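Home | Workshop | Notebook | Furniture | Stores | Contact

Grakstead Workshop Notebook
Small furniture: two-drawer cabinet, grey, dark top
November
Entry by Kirsten Morin. Read by Wayne Ross.

09.40. The cabinet was returned to the floor after its top had been left overnight under a dust sheet. The purpose of today's work was to settle the upper drawer, which has been reported as stiff over the last part of its travel, and to decide whether the glossy top should be kept for the Clellia order or replaced with the matt one.

Both drawers were taken out and the runners wiped down with a dry cloth. The left upper runner had a burr at the front screw. This was filed back and the screw reseated. The lower runners were left as they were. Mr Ross asks that the burr be noted against the batch, as Oanh Châu found the same fault on the previous cabinet.

10.25. Upper drawer refitted and worked by hand, first unladen and then with 1000 g of scrap plate laid at the back. With the plate in, the front dropped slightly at full travel but did not bind. Plate removed. The drawer was then cycled 700 times before lunch without sticking. A faint rubbing sound was heard in the early part of the run and was traced to the back panel, which had been pinned a little proud. Panel eased and pinned again.

13.15. Handles. The thin black wire pattern is to be retained on both drawers. Sunita Malhotra had proposed a thicker bar from Marchand (their part 1144), and a pair was held against the fronts for comparison. The bar is comfortable in the hand but looks heavy on a front of this size. The pair has gone back to stores in its own bag.

14.00. Top. The finish shows every reflection from the ceiling lights, and fingerprints are plain from standing height. It does wipe clean easily. An orange and a shallow white bowl were put out on it to judge how ordinary household things look against the dark colour. The general view was favourable — Wayne Arsenault preferred it to the matt sample, which he considers dull beside the light grey drawer fronts. 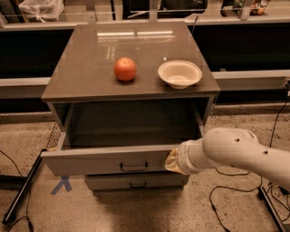
Upper drawer open, lower drawer closed. Orange and bowl on the glossy top.

15.30. Decision: glossy top to be kept, subject to agreement from Clellia. Matt sample to be labelled and stored flat.

Outstanding:
Felt pads for the feet, still to be ordered from Nurkent.
Check remaining runners in the batch for burrs at the front screw.
Lower drawer to be cycled in the same way as the upper.
Job sheet 1094 to be amended to show the revised pin position. S. Malhotra has the master copy.

Recent entries
Runner screws, second delivery
Matt and gloss samples compared
Drawer fronts: edge sealing
Stores: returned handles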